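June, after lunch

Back on the parcel question. Ineke asked me again over coffee whether I'd trust a machine with the packing bench yet, and I said ask me when I've finished this batch, so I guess this is me finishing it.

Ran 200 pick-and-place tries this morning on the mixed bin. Boxes are boring now (good!), I barely look up. Bags are still where the day goes. A stiff bag is fine, a floppy one slides out sideways, and the crinkly ones fool the depth reading so badly that the arm closes on air and looks very pleased with itself. 16 full misses, nearly all on shiny stuff. Mansa thinks it's the lighting by the windows and wants blinds. I think it's the grasp point, we pick too close to the edge. We'll try both and see who buys lunch.

Then there's the label. Waybill has to end up facing up, and a person does that with a flick of the wrist without even thinking! For the arm it's look, pick, turn, look again, and by then Mansa has done three by hand. 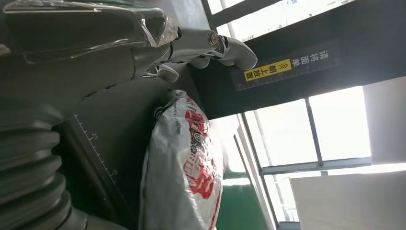 So for Ineke, my answer today is boxes yes, bags with somebody standing nearby. Folding laundry at my house, no way, I tried the Telulness demo code on a towel and we don't need to talk about it.

To do: lower the closing speed, move the grasp point in toward the middle, rerun with 40 bags only. Mansa to ask Verbeke about softer fingertips. Also find out who took the good tape gun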